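Moving out of a rental in Harkstead, how clean does the floor really have to be?

I'm at the end of a 3 year lease on a two-bedroom unit in Harkstead and the final inspection is in June. The agent sent a checklist that says floors must be "free of marks and residue". We have vinyl planks in the living area and old tile in the kitchen. There's a dull film on the planks that comes back every time I mop, plus a few dark scuffs near the door.

I got a quote of $69 an hour from a cleaning mob in Whitcombe, with a minimum booking, and I'd like to do it myself if I can. What I want to know:

- What takes the film off without wrecking the planks?
- Do scuffs count as damage or wear and tear?
- Should I leave the floors until last?

Happy to spend a bit on products but not on hiring a machine.

## Answer 1 (marked as helpful)

The film is nearly always old cleaner. Most people use too much, it dries on the floor, and the next mop spreads it around. I had the same thing in my last place and it took an afternoon to fix.

1. Vacuum first, with the brush head, and get right into the corners.
2. Fill a bucket with warm water and a small splash of plain white vinegar. Check the flooring maker's care sheet if you can find it, as a few of them say no vinegar. If yours does, use a pH-neutral floor cleaner at half the strength on the label.
3. Wring the mop until it barely drips. Planks don't like water sitting in the joins.
4. Work in patches and change the water when it goes grey. I went through 7 buckets for a living room and hallway.
5. Go over it once more with clean water only, then dry with an old towel.
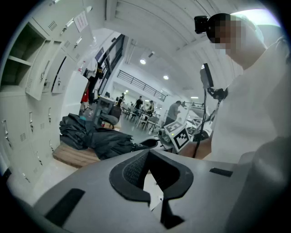
## Answer 2

Adding to the above for the scuffs. Try a clean tennis ball or a pencil eraser before anything wet. For stubborn ones I use a bit of eucalyptus oil on a rag and wipe it off straight away. Test it behind a door first. Melamine sponges work too but they can take the shine off vinyl, so go lightly.

On wear and tear, light scuffing in a doorway after a few years is usually fair. Gouges and burns usually aren't. Get out your entry condition report and compare it room by room. If the marks were there when you moved in and it's written down, the agent can't charge you for them. Take your own photos with the lights on and the blinds open, and email them to yourself so they have a date.

And yes, floors last. Oven, windows, walls, skirting boards, then floors, starting from the back room and working to the front door. Keep your shoes off after that.

## Answer 3

just pay someone. we used a crowd in Nuvcombe, they were in and out in a morning and we got the whole bond back. Ask for a receipt because our agent wanted to see one

**Comment from the asker:** Thanks all. Tried the vinegar and rinse on one corner and the film is gone there — the colour is a lot lighter than I remembered. Found a steam mop on special for $29 as well, is that OK on planks?

**Reply (Answer 1):** Not on vinyl planks, the heat can lift the glue. Should be fine on the kitchen tile if the grout is sound.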